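Giving up the second cup

Jan 13, 2025

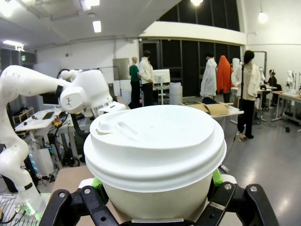 My doctor, who is younger than my winter coat, suggested in October that I might sleep better if I stopped drinking coffee after lunch. I told her I slept fine. She asked what time I had woken up that morning and I said 3:40, and she wrote something down.

So I have been a one-cup person for a while now. The first week I had a headache the shape of a bicycle helmet. The second week I was fine and deeply boring about it. I told Darcy Partington, twice, and she moved her chair.

What I miss is the walk. At 2 every afternoon I used to put on shoes, go down Chisholm Street and stand in line behind people with opinions about oat milk. It took twenty minutes and I did my best thinking there, or at least my best complaining. You can't do that for a glass of water. I tried. The kid at the counter charged me for the cup.

Jaime recommended herbal tea, so I bought a box of something with licorice in it. It tastes like a candle that went to college – I have 19 bags left if you live nearby.

As for the sleep, I now wake up at 4:15. My doctor calls this progress. I see her again in the spring, and I plan to bring up decaf.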